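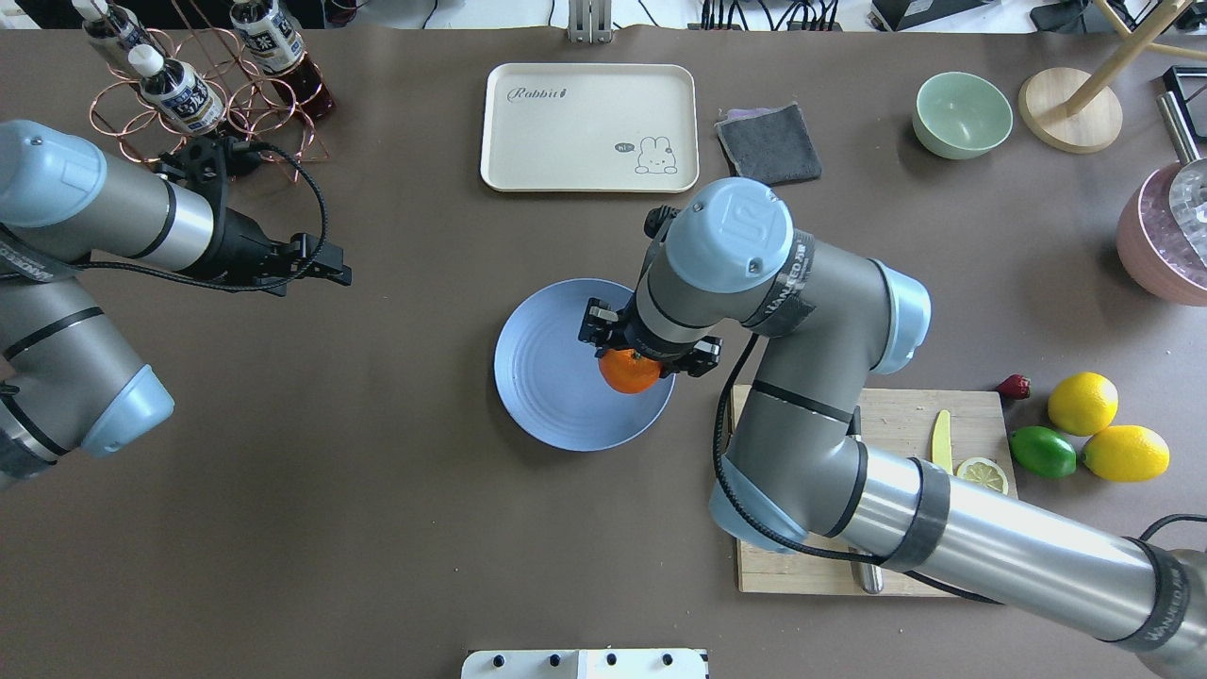 A copper wire bottle rack on a dark brown tabletop.

Is the Five-Second Rule True?
By Dzifa Darko
9 August 2022

You drop a cracker. Somebody yells "Five-second rule!" and you grab it and eat it. Most of us have done this. But who made the rule, and did they check it first?

Let's be suspicious for a minute. The rule says food is safe if you pick it up in less than five seconds. For that to be true, germs would need to wait. They would have to notice the cracker, count to five, and then climb on. Germs can't count. Most of them don't walk anywhere, either. If a germ is sitting on the spot where your cracker lands, it can stick to the cracker the moment the two touch.

So does time matter at all?

A little. Scientists have tested this by putting bacteria on different surfaces, dropping food on them, and counting how many bacteria came along. Food left for longer often picked up more. But some bacteria moved over in less than one second, and you are not that fast.

What matters more?

Wetness, for one thing. Watermelon is a magnet for germs compared with a dry cracker, as water helps bacteria get from one place to another. The surface matters too. Carpet sounds like the worst place to drop a snack, but in some tests it passed on fewer bacteria than tile or steel did. Food only touches the tips of the carpet threads. (It also picks up hair, so I'm still not eating it.)

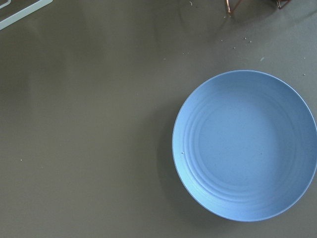
People use the rule for tables as well as floors, and there they often go even easier on it. A table looks clean, so it must be clean, right? I don't buy it. Bacteria are far too small to see. You could line up 500 of a common kind and the line would be shorter than a grain of rice. A plate that has just been washed is a better bet, and its shape can help you. Look at the rim on the blue plate, which curves up all the way around. A grape that starts to roll has a little hill to climb before it gets out onto the table. A big bounce will still beat it.

But I ate floor food and I was fine!

This is the argument I hear most, and it's a weak one. Lots of germs don't make people sick. You may have picked up plenty of harmless ones, or too few of the bad ones to bother you. Being fine once tells you what happened once. If you crossed a street with your eyes shut and got to the other side, would that make it a good rule?

Jennylyn Lacson, a reader from Sorkimby, wrote to say she dropped 17 crackers on her kitchen floor in June and checked each one with a magnifying glass. She saw no germs. Good for her for testing it, but can you spot the problem? A magnifying glass isn't strong enough. To see bacteria well, you need a microscope that makes things look hundreds of times bigger, and 1,000 times is better. Her test could never have found any, even if every cracker was covered.

Whenever somebody tells you a rule like this one, try asking: How would they know? Could their test have come out the other way?

And if the watermelon hits the floor, throw it out. Then wash your hands, please, with soap.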